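Town's toilet rebate promises big water savings, but the math is thin

Thursday, June 25, 2026

Homeowners in Jaunzems can apply starting in July for a rebate on a new low-flow toilet, under a plan the water district says will ease pressure on the Piker reservoir. How much it will ease is another matter.

The district will pay $70 toward each toilet and has set money aside for 3000 of them. Applicants need a receipt, a recent water bill and a signed form saying the old toilet has been taken out. No inspector will come to check.

Dual-flush models, the kind with a button on the tank for a light or a full flush, are on the approved list. They save water on paper. The savings claimed by the district assume that people use the light flush most of the time, and its nine-page plan offers no local figures to back that up.
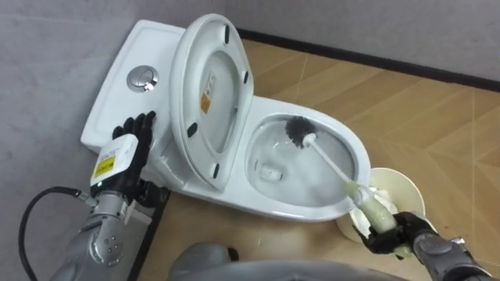

Talha Ghumman told the board on Tuesday that the money would do more good underground. The main on his street has been leaking since winter, he said, and he had reported it 2 times without seeing a crew. "You want me to buy a toilet so you don't have to dig up a pipe," he said.

The board did not answer him directly. Its own yearly report lists 949 leak complaints, and the district could not say by press time how many are still open. It also could not say how much water the leaks lose in a year, which makes it hard to judge whether the rebate is the better buy.

Then there is the price. The cheapest approved model at Sostuvier, the hardware store on the main road, sells for over three times the rebate, before a plumber is paid. Renters can't apply at all, and landlords who pass the water bill on to tenants have little reason to.

A similar offer five years ago ended early with most of its money unspent. The district blames poor advertising and has hired Jistico, a marketing firm, to run this one. The firm's fee has not been made public – the district says it is still being worked out, a week before forms go online.

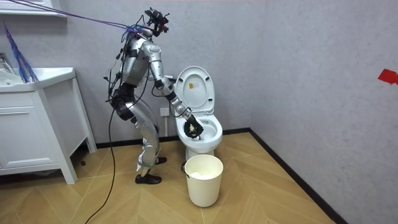 How to apply

Forms will be posted on the district's website in July, with paper copies at the front desk. Toilets bought before the start date do not qualify. Checks are due to go out within eight weeks of approval.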